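Towels by the Pound: A Morning at the Flirnura Open Day
September 9, 2022

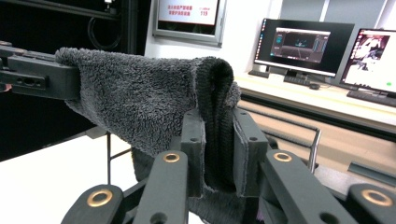 What they promise

The flyer from Flirnura said I would "never look at a towel the same way again." I drove 117 miles to Bromham to find out, and I can report that I look at them much the same.

The charcoal-gray ones are nice, I'll give them that. Thick, plush, a looped pile that goes a bit shaggy on top, and a ribbed hem that is woven tighter than the rest. Thoa Đoàn, who led our group, kept calling this weight "hotel plus." I asked which hotel. She laughed and moved us along to the folding tables.

The folding talk

Thirty minutes on folding is a lot. The argument goes that a heavy towel should be doubled over with a soft, rounded fold, never pressed flat, and that this keeps the pile from getting crushed on the shelf. Maybe so. My towels at home get shoved into a closet and come out fine, and I said as much. Trí Mạc, from the finishing side, told me they had compared the two methods last December over 340 washes. When I asked to see the results he said they were being written up. They were being written up last year too, according to a woman from Flalton who had taken the same tour.

I did try the fold myself. With cloth this thick the doubled part wants to spring open into a tube, and mine looked like a sleeping cat. Thoa's was neater. I doubt I would bother at home.

The shop

You leave through the shop, of course. The open day discount was real but small, and the gray bath size still cost more than I pay for two. I bought a hand towel in the same color, mostly out of guilt over the free coffee.

Parking is behind the building and fills up early. Wear flat shoes, and skip the second talk unless you really care about hems.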